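# Minutes: Sample Handling Working Group, Grotarora site

12/23/20, small meeting room, second floor 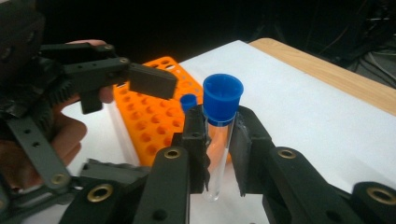 Present: Marcela Holub (chair), Rawiri Tapsell, Hiyori Hayashi, Iker Prieto (minutes)

Apologies: Teodoro Toledo

The chair opened the meeting and asked that item 4 be kept short, as the Herrero contract is on the agenda of the purchasing meeting in any case.

## 1. Minutes of the previous meeting

Accepted with one correction. Under "Storage", the shelf reference should read C2, not C3. IP to amend the filed copy.

## 2. Actions carried over

- Label printer in the prep room: repaired. Closed.
- Second rack for the bench next to the sink: delivered, not yet marked with a bench number. Open, RT.
- Written procedure for capping and uncapping: draft circulated by HH, see item 3.
- Old glass tubes in the corridor cabinet: still there. Open, TT.

## 3. Tubes and caps

HH went through the draft procedure. It covers round-bottomed tubes with the blue push caps only. Screw-cap tubes stay under the existing sheet.

Points agreed:

- A tube is held upright whenever the cap is on or being put on. Round-bottomed tubes go straight back to the rack and are not to be stood or laid on the bench.
- The cap is pressed home with an even push from the top. Twisting is allowed when removing, not when fitting.
- Caps are not reused between samples. Used caps go in the bin under the bench, not in the sharps container.
- The label goes on the tube, below the cap. Writing on the cap is not accepted as identification.

RT asked whether the hollow top of the cap needs a separate cleaning step, given that liquid can collect in it. HH replied that new caps come bagged and need nothing. For tubes that have been in the water bath, the top is to be blotted before the tube is racked. Wording to be added to section 2 of the draft.

RT also reported that caps from the last Zurnov carton fit more tightly than the previous ones. Of 473 tubes capped in September, 8 were set aside for a cap not fully seated. MH asked if those 8 were all from the same carton. RT did not have the carton numbers with him and will check. Until then the two cartons are to be kept apart on the shelf.

Discussion on whether to write a torque or force value into the procedure. Not supported. The check remains visual: no gap between the rim of the tube and the narrow part of the cap.

**Actions:** HH to revise sections 2 and 5 and recirculate. RT to trace carton numbers.

## 4. Stock

IP gave the count from the storeroom: 1,898 caps, 159 tubes. The tube figure is below the reorder level. The cap figure is high due to a double delivery and no further caps are to be ordered this quarter.

Herrero has quoted for tubes of the same length and diameter. MH noted that the quote does not state the rim finish, and that the blue caps have not been tried on that tube. A sample bag is to be requested before any order is placed. Tubes from two suppliers must not be mixed in one rack.

**Actions:** IP to request the sample bag. MH to hold the order until fit is confirmed.

## 5. Racks

Current practice is to fill racks from the left rear position. The Avport shipping boxes are packed from the front, and this has led to samples being read off in reverse order at unpacking. RT proposed changing the rack order to match the boxes. HH preferred to keep the rack order and mark the boxes, as the log sheets follow the rack.

Agreed to keep the rack order. Boxes will get an arrow on the lid and a "1" at the first position. RT to prepare a marked box for the next meeting.

## 6. Any other business

- Bench surfaces: white surfaces are showing dye stains. Wipe at the end of each session with the standard cleaner, no abrasive pads.
- The good marker pens have gone from the tray again. IP to order a box.
- TT to be asked whether he still needs the half shelf in the cold room.

Next meeting: date to be set by MH once the Herrero samples have arrived.

Distribution: those present, T. Toledo, prep room folder.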